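Week 3 handout: Perception in front of glass
Instructor: Hamdia Demissie. Lab questions go to Rosalie Rainer.

Welcome back, everyone! Last week we got the Mureo planner running on a plain tabletop, and I know a few of you were a little smug about how well it went. This week we move into a bathroom, where the depth map stops being your friend, and where I'd like you to slow down and look at the raw color images before you touch a single parameter.

Please read the first two sections of the Trestura notes before lab. You can skip the part on calibration, which we'll come back to in June when the summer group joins us.
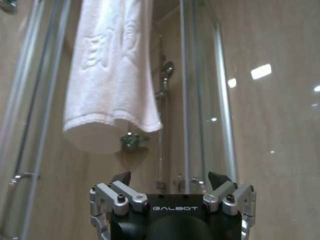
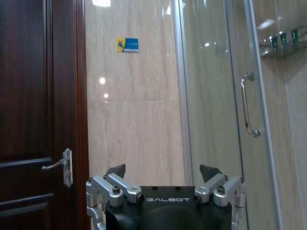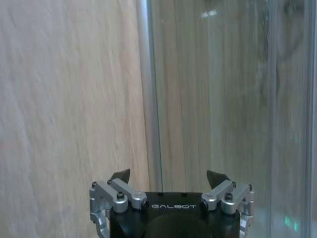

Our subject for today is the confidence mask, and how the planner ought to treat a pixel it can't trust. Each pixel carries a value from 0 to 255, and the default in Mureo throws away everything under a fixed threshold and then calls the leftover space free (I have argued with Eberhard about this default more than once, and I expect to again). A clear panel gives you low confidence nearly everywhere, so the planner may happily route the wrist straight through it. The slim metal uprights are your best clue. In the third view a tall silver rail marks where the wood-grain panel ends and the glass begins, and the same grain carries on across the glass, only paler, so a color segmenter on its own may well join the two. Fit the upright first, then mark the region beside it as unknown — unknown, please, and never free.

For lab, take the Trimari log, which has 3,000 color and depth pairs, and work with the first 300. Write a function that finds long, near-vertical edges and returns a mask of the suspect regions next to them. Bright reflections will give you false edges, so keep a list of the ones that fool you and bring up to 5 along to share.

Hand in your code and a short paragraph on what you tried. Messy is fine, and so is half working!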